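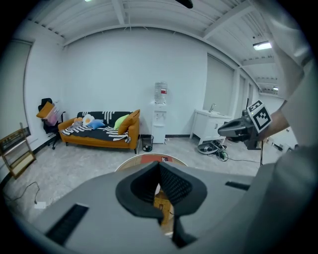

White walls, white beams, and the ceiling light on the right.

I got the job at the county because I could type and because Ritu Rawat's first choice had moved to Clidden. She told me so on my first morning, very cheerfully, while she hunted for a chair that would go up and down.

The job was housing units. Every town in the county sent us its building permits and its demolition permits, and I added the one and took away the other, and then Ritu multiplied what was left by how many people we figured lived in a house. Out came the population. I'd always thought somebody just knew the population! I thought it was on the sign when you drove in and a person went out and changed it.

"Who do you think tells the sign?" Ritu said.

So that was us. We told the signs.

Mostly it was quiet work and I liked it. I liked the permits from Heydari, which came in a woman's beautiful slanting handwriting, and I liked catching a garage that somebody had put down as a dwelling. Then the Flemetti numbers came in and I had my first real trouble.

Flemetti had been over 3,000 for as long as anybody had kept track. That mattered, see, because under 3,000 you dropped into a different bracket for the state road money, and you lost your seat on the water board besides. I ran it on a rainy afternoon with a sandwich in my other hand, and it came to 2,991. I put down the sandwich. I ran it again and got 2,991 again, and then I went and stood next to Ritu's desk until she looked up.

"Nine short," I said.

"Did you get the demolitions right?"

I had. There were 34 of them, nearly all in the old cannery rows, and I had every slip in a folder. She went through the folder herself anyway, licking her thumb. Then she wrote the figure on the draft sheet and told me to mail it, and I did, and four days later Custódio Bastos walked in with his hat still on.

He was the mayor of Flemetti, and he also ran the feed store, and you could smell it on him — molasses and burlap, kind of nice. He didn't yell. I'd gotten myself all ready for yelling. He set a sheet of notebook paper on the counter and turned it so it faced me.

"These are people," he said. "You got them down as not being there."

It was a list of names, all in pencil. The first was Gholamreza Mohammadi, and next to it he'd written "over the garage, since July." Then Yasaman Akbari and two kids, back bedroom at her aunt's. Then a Hamidreza Bakhtiari, who had a trailer behind the Dero tire place with a stovepipe coming out of it. It went on down the page and over onto the back. I turned it over and there were 36 of them.

"None of these has a permit," I said. I could hear how that sounded.

"No," he said. "They've got beds."

I looked around for Ritu, but she'd gone down the hall with the coffee pot, and I've wondered since about the timing of that. So I told him what I knew. I said our method went by housing units, and a room over a garage wasn't one unless it had its own entrance and a kitchen. I said he could file a challenge and that there was a form. I was very proud of knowing there was a form.

"Does it have its own entrance?" I asked. "The garage?"

"It's got outside stairs. He's got a hot plate."

"Is the hot plate hooked up permanently?"

He took off his hat then and looked at me for a good long while, and I felt my ears get hot. I was twenty-three years old. I'd never been to Flemetti, except through it.

Ritu came back and poured him a cup without asking if he wanted one. She read the list front and back, standing up. Then she asked me where I'd parked.

We took my car because hers had the bad muffler. Custódio Bastos sat up front and Ritu sat in back with the challenge forms on her knees and the box of pencils, and all the way out she kept asking him about the price of oats. It had quit raining. At the edge of town we passed the sign, green and a little bent, and it still had last year's number on it.

"Slow down," he told me. "It's the stairs on the left. He works nights, so knock easy."

I knocked easy. It took a minute, and then I heard somebody cross the floor in his socks.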